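Checking a simulated grasp score before you trust it

Run the policy with the stock lighting first and write the number down. Ours got 111 of 261 grasps, which sounds better than it is.

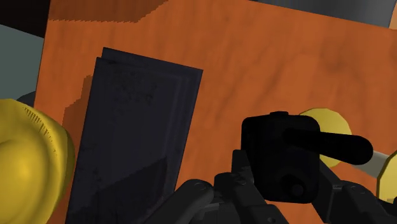

Temska, 4 April 2024

Next, open the Nokeo config and change the shadow angle only. Leave the books and the radios where they are. Repeat with 3 seeds - one proves nothing, whatever the Pukov write-up claims.

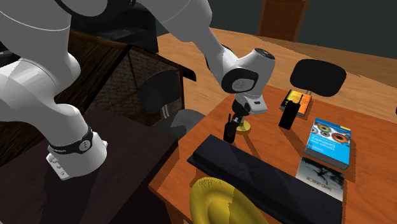

If the score drops by more than 8 grasps on any seed, the policy is probably leaning on shadows. I would not report it as robust. Save the logs before you touch friction.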